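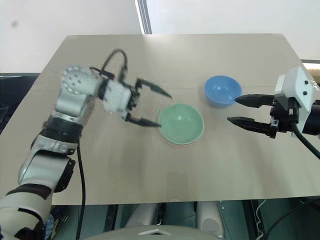
By Adaeze Adeleke
Posted 28/09/2020 in Site Visits

The Gruvstead lab is at the back of an industrial estate, past a tile wholesaler and a place that re-covers boat cushions. I drove past it twice. The sign on the door says Prendness in letters the size of a phone number, and the bell doesn't work, so you knock.

I'd come to hear about a result. The group has been teaching a pair of arms to sort and stack plastic bowls, and their claim is that what you leave out of the training matters more than how much you put in. They started with 500 demonstrations, each one a person steering both arms through the job. Then they threw out every run where the operator had hesitated, backed up or had a second go at a grasp. The tidy set that remained did worse. The arms moved beautifully and, on missing a rim, had no idea what to do next.

So the hesitations went back in, and the team added 30 more runs in which the operator fumbled on purpose. I asked how you fumble on purpose. Apparently it takes practice, and some people are too proud for it.

The method has a name, Mindatik, which I was told stands for something. Two people gave me two different versions of what.

Bowls sound like a soft target until you watch someone try to pick one up with two stiff fingers. The rim is thin, the sides slope away, and a nested pair looks a lot like a single bowl from above. There's a mint-green one with a pinkish-orange rim just showing underneath, and that sliver of colour is all the system gets by way of a hint. A light blue one sits farther back, nearer the right arm, and deciding which arm should go first is half the research.

Over the morning I was given the full talk, 6 slides of which were graphs. The one worth the drive compared recoveries after a missed grasp. The tidy set managed one in 10. The untidy set managed six. Four failures in 10 is still a lot of bowls, and they said so before I could.

Next up is a harder version with cups, due in November if the Pattinasarany grant comes through. Visitors are welcome by arrangement. Park at the tile place - they don't mind before noon - and knock loudly.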